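Course Handout 6
Daylight in Residential Rooms
Instructor: Kerstin Dalen

Purpose of this handout

These notes accompany the sixth lecture and should be read before the studio session. They cover the daylight factor, the placement of openings, and the special case of rooms under a pitched roof. Students who missed the lecture on sky conditions should review Handout 4 first, as the terms used there are not repeated in full.

1. Sources of daylight

Light reaching a point inside a room comes by three routes. The sky component arrives directly from the part of the sky visible through the opening. The externally reflected component arrives after striking the ground, neighboring buildings or trees. The internally reflected component has already struck at least one surface inside the room. Direct sunlight is treated separately and is left out of all calculations in this handout.

In a deep room with a single side window, the sky component falls off quickly with distance from the glass. Beyond the point at which the sky can no longer be seen from desk height, the occupant depends on reflected light alone. This boundary is called the no-sky line, and every plan submitted in this course must show it.

2. The daylight factor

The daylight factor is the ratio of indoor illuminance at a point to outdoor illuminance on an open horizontal surface under an overcast sky. It is stated as a percentage. Both values must be taken at the same moment, or the ratio has no meaning.

Worked case. The reference point lies on the work plane of a study. The simulated outdoor illuminance is 10,000 lux and the indoor value is 600 lux. The daylight factor at that point is therefore 6 percent. Note that a single point says little about the room as a whole. The average over a grid should always be reported with the minimum.

3. Surface reflectance

Pale ceilings and walls raise the internally reflected component, and the ceiling usually matters most when light enters low. Under a roof window the order changes: the floor and the furniture receive the first light, and their finish has a greater effect than many students expect. Dark floors in attic conversions are a common cause of results that fall short of the estimate.

4. Rooms under a pitched roof

An opening in the slope of a roof faces a larger part of the sky than a vertical window of equal area, and the brightest part of an overcast sky is overhead. Such openings can therefore be smaller for the same result. They also bring three difficulties: summer heat gain, glare on horizontal work surfaces, and a sharp contrast between the glass and the ceiling next to it. Splaying the reveal — that is, widening the lining toward the room — softens this contrast and spreads the light.

Desk position deserves particular care. A desk directly beneath the opening is well lit but may suffer from reflections on screens and glossy paper. Moving the desk to one side, with the light arriving over the shoulder opposite the writing hand, is generally preferred. Storage should go where headroom is lowest or where the daylight is weakest. The attic study model, with its sloped white ceiling, skylight, light-oak desk and drawer cabinet, is the base model for Exercise B.

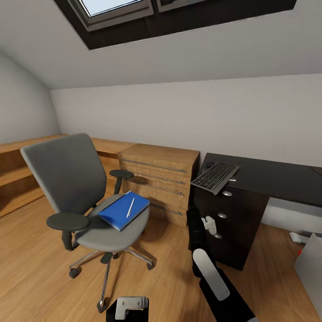 5. Exercises

Exercise A. Draw the no-sky line for the Jomden apartment plan at desk height. State the head height you have used for each window.

Exercise B. Calculate the daylight factor on the desk surface of the attic study. Repeat the calculation with a darker floor finish and comment on the difference in one paragraph.

Exercise C. Compare your result for Exercise B with the method given by Hakala in the course reader, page 27. Explain any disagreement.

6. Submission

Work is to be handed in to Čestmír Beneš at the start of the studio session. Drawings must carry a scale bar and a north arrow. Written answers are limited to 600 words in total, and calculations may be attached on separate sheets.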